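Ternholm Bedding Notes
README, version 7

The set covers beds in ordinary use, with the blankets, throws and cushions left as they were found. Folders are named by room, and each room has one text file listing the fabrics by pattern and pile. Kenneth Tennant wrote the lists; Gwenaël Perrin checked them on 5th April.

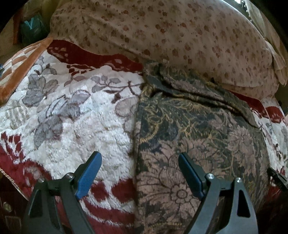 White plush blanket with floral print, beside black and gold scrollwork.

Patterns are listed by their largest motif first, then by color. A blanket that shows up in two places on the same bed gets one entry — the label follows the fabric, even when another piece lies across it. Fiber content is left blank unless a tag was read. 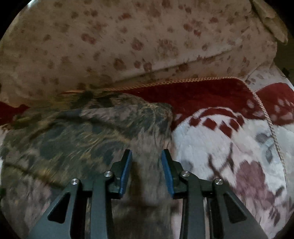

Throws and cushions share one label, "soft_cover", because a bunched piece is hard to tell apart without lifting it. Version 6 had two labels and 39 entries were changed. Color goes in as a list, so the mottled piece is entered as olive green, black, gray and golden brown. The field "print" takes free text.

Known gaps: sheets are not listed, and pillows have no pattern field yet. Both are planned for September. Send corrections to Kenneth with the folder name and the line number.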